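A visit to the Begay history house, May

I came to Begay with a small group of nine people from our language school. We left before eight in the morning, and the road was climbing almost all the time. The town is an old stop on a wagon route over the mountains, and the history house is at the end of the main street, behind the post office.

The visit starts in the reading room, where you can sit down with the old maps before the guide comes.

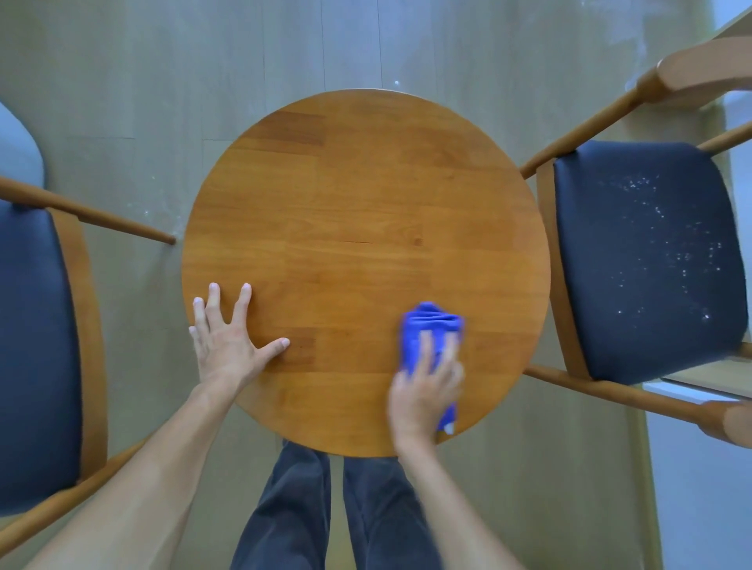
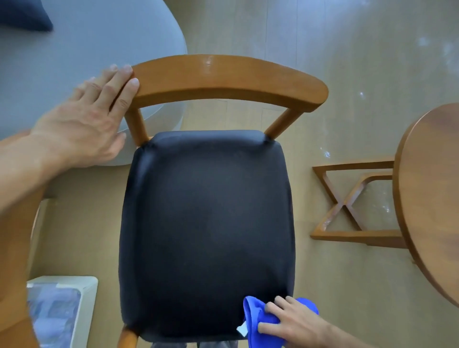
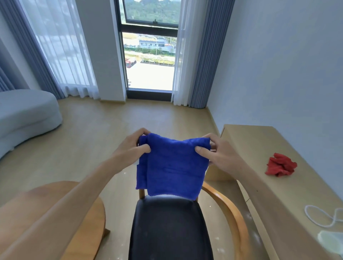 Table and chairs at the history house, with a blue cloth in use on the tabletop in the first photo.

Our guide was Yuzuki Sasaki. She spoke slowly and clearly, for which I was very grateful. She began with the first families who wintered in the valley, and she read to us from the diary of a woman who kept a store at a place called Windlow. The diary is mostly about the price of flour and the depth of the snow. I liked this very much, more than the stories about gold.

Windlow does not exist any more. At its best time it had 200 people, a sawmill and two churches. Then the railroad chose the other side of the river, at Jillow, and the families moved there one after another, some of them with their houses on rollers. I asked where the name Jillow comes from, but there are three explanations and Ms. Sasaki does not believe any of them.

In the back there is a second room with land papers. The collection has 2,461 of them, and most are claims for small farms. The handwriting is difficult, even for the Americans in our group. One claim was written on the back of a seed advertisement, and the clerk accepted it.

After lunch we drove to the Zakska overlook, 10 miles to the north. The last part is gravel and our driver was not happy with it. From the top you can see the line of the old wagon road on the opposite slope - first you see nothing, and then suddenly you see it everywhere. The wind was strong and we stayed only a short time.

If you want to go, please telephone first, as the house closes when there is a school group. Entrance is free, but there is a box for donations near the door. Parking is on the street. The bakery across from the post office sells a good potato soup until two o'clock.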